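The afternoon I tried to fold a sweater with my hands full

I fold laundry badly. My mother gave up on me years ago, so I was maybe the wrong person to send to a gripper test, or maybe the right one. Either way, I spent a long May afternoon in a bedroom with Anel Baloyi, who runs comparisons for a small outfit called Cisby, and a pair of hand-held grippers that had me sweating over knitwear.

The two makes she's weighing up are the Poltov and the Pinto. Both are the squeeze-it-yourself kind, with a camera riding on top and two fingers out front. You do the chore, the camera watches the fingers do it, and later a robot arm gets to learn from your mistakes (sorry, robot).

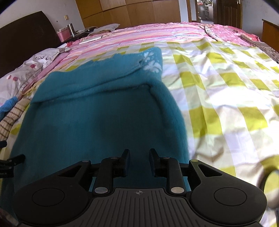 Lining up on the teal knit, with the second gripper coming in from the left.

My first surprise was how much I missed my thumbs! With bare hands you pinch a hem and sort of feel your way along it. With two stiff fingertips you have to look, commit and close, and if you grab too deep you bring the whole thing with you. The Poltov closes fast, which I loved for about ten minutes, until I noticed I was stabbing at everything. The Pinto has a slower, heavier squeeze and my forearms hated it, but I dropped less.

Anel has logged 1,957 grabs so far and wants 3,000 before she'll say which one she likes. I pushed her. She gave me a look and handed me another sweater. 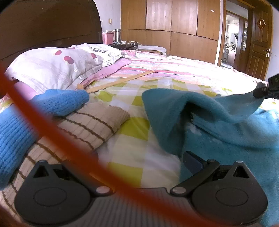 Thick, soft things are the real test, she told me, more than shirts or towels. They bunch up, they hide their own edges, and a fingertip pad that's great on cotton can skate right over them. She swaps pads a lot. Pieter Makhubela, who writes the Jindus software that lines up the video from both hands, would like her to swap them less - every change means he has to redo his settings, and he'd just gotten the left one right.

My own score was 225 grabs and two sore wrists. If I were buying, I'd take the Pinto and ask for a lighter spring.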